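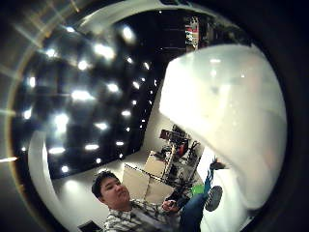

Feet up, patterned shirt on.

So I finally saw a proper five-setter in person, and my voice still hasn't come back! Liv Åberg had a spare ticket for the indoor tournament in Firkton (court 3, way up in row 28) and I said yes before she'd finished asking.

I went for Edvin Sjöberg, who I've liked ever since I saw him lose in July on a grass court that looked like a cow pasture. He was up against Tormod Aasen, a big lefty with a serve that kicks up around your ears. Edvin dropped the first two sets and I was ready to go find a pretzel. Then he started standing way back on the return, and the whole match flipped.

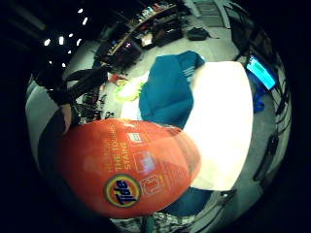 The tiebreak

The last set took 115 minutes, I kid you not. Edvin saved a match point with a drop shot (a drop shot! at that score!) and Liv grabbed my arm so hard it left a mark. He won the breaker on a double fault. We missed our train and waited 45 minutes for the next one, still talking about that drop shot.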